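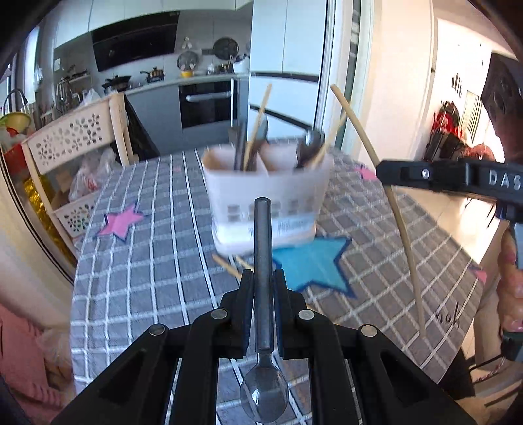 *A spoon, handle up.*

## About Trikum

Trikum rents tableware. If you are getting married in a barn, feeding a conference, or hosting more in-laws than you own plates, we bring the forks and take them away again dirty. You don't wash anything. People ask us to repeat that part.

We started in a garage in Wallisent with 20 place settings and a van that disliked hills. The warehouse on Thammasiri Road now holds 387 complete settings in four patterns, one of which we regret buying. It's cheap in June.

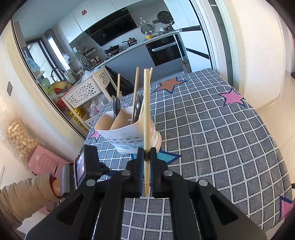
Orders go out the day before your event, packed by table. Delivery inside Wallisent is free. Past the river we use Trandport, who charge by the mile and have never once been early. The minimum order is 6 settings, a rule we made after a very long drive with one gravy boat.

Lost teaspoons are billed at cost — we know you didn't take them, and so does everyone else who has ever rented from us.

Office: 1174 Thammasiri Road, Wallisent. Ring the bell twice.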